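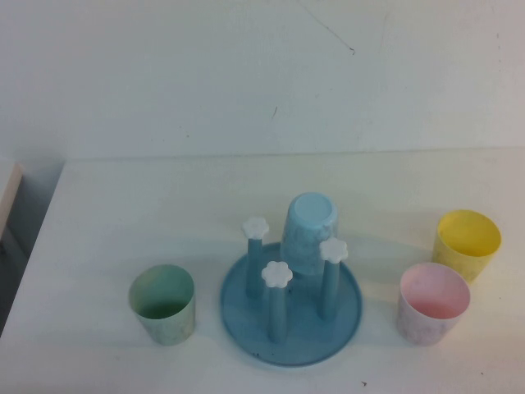

What went wrong with the Rudo arm at Muvden's test room? It kept pushing down for 2 seconds after its own sensor had passed the force limit, and an operator's hand was under the gripper when it did.

The company calls this a "late stop." I spent an afternoon at the Ekwueme building asking the head of testing why it shouldn't be called a failed one.

"It stopped," she said. "It stopped later than it should have. Those are different things to an engineer."

Were they different to the operator?

She took a while with that. "No. He had a bruised hand and he was angry, and he was right to be angry."

The job sounds too small to hurt anyone. Rudo picks up plastic cups from a table and sets them upside down on a drying rack, between pegs with white flower-shaped caps. The cups come in pastel colors, one of them a lighter shade of the rack's blue, and Muvden says that pairing is hard on the vision software. The company has used the task all year to show that the arm can be trusted around ordinary household things. I had read the brochure before I went. It uses the word "gentle" a lot.

On run 1239, according to the log she let me read, the arm brought a cup down on top of a peg. Its rim caught on the cap. The controller, which Muvden sells under the name Avar, should have noticed the resistance and let go. It raised the force to seat the cup. The operator saw the cup tilting and reached in to straighten it, and the gripper slid off and came down on the back of his hand.

"He shouldn't have reached in," she said, and then, before I could ask, "but everybody reached in. I reached in. We had all gotten used to it backing off."

I wanted to know why it hadn't backed off this time. The answer took most of an hour and involved a whiteboard. As I understand it, the force limit was set to 53 newtons, and the arm did cross it. Avar, though, doesn't act on a single reading. It averages them, so that a bump or a noisy sensor won't halt the work. A software update had made the averaging window longer. The person who changed it was trying to cut down on false stops, which had been spoiling demonstrations.

So the stop was made slower to make the demos look better?

"I wouldn't put it that way."

How would she put it?

"The setting was tuned for uptime, and the review treated it as a performance change. It should have been treated as a safety change. If it had been, a different group would have looked at it."

I asked whether that group would have caught it. She said she believed so. I asked what the belief was based on, and she said the group had turned down a similar change last December. I asked to see the paperwork for that one. She told me it was internal.

There was a red stop button, of course. It was mounted on the far side of the table, behind the operator's left shoulder, and his right hand was the one under the gripper. Someone standing in the doorway started toward it, but the arm had already let go by then. Muvden's report says the button "was available at all times." I read the line back to her.

"It was available in the sense that it was wired and working," she said.

Could he reach it?

"Not from where he was standing."

She didn't write the report, and she was more open about its weak spots than I had expected. She thinks the section on the button should be rewritten. She also thinks the run should never have been marked a success, and here I had to ask her to repeat herself. It was marked a success. After the gripper slipped, the cup dropped off the cap and ended up mouth down on the tray, so when the camera check ran, it found an inverted cup on the rack and gave the run a pass. The entry stayed that way for 5 days — until the operator looked it up himself.

"The checker only knows about cups," she said. "It was asked where the cup was, and it answered correctly."

How many other passes look like that one? She said they are going back through the force traces and haven't finished. She wouldn't guess, and she wouldn't say when the results will be out, or whether they'll be out at all.

The fixes so far are modest. The averaging window has been put back to its old length. The button has been moved to the front edge of the table, with a second one on a cord. Operators have been told to keep their hands away until the arm is parked, an instruction that was already in the manual. Avar now marks any run that crosses the force limit as failed, wherever the cup ends up.

I asked whether the change to the pass mark would lower the success rate in the brochure.

"Probably," she said. "I'd expect it to."

Would the brochure be corrected?

"You'd have to ask marketing."

I did ask, in writing, and got back a statement saying that Rudo "continues to meet its design goals for gentle handling." It didn't mention the hand. I wrote again asking what the design goal for a late stop was, in seconds, and I haven't had a reply.

The operator still works at Muvden. He didn't want to be interviewed, though he did pass along through her that he'd like the old log entry left up, with the word "success" still in it and a note beside it. She has asked for that to be done. When I left, the request was with the software team.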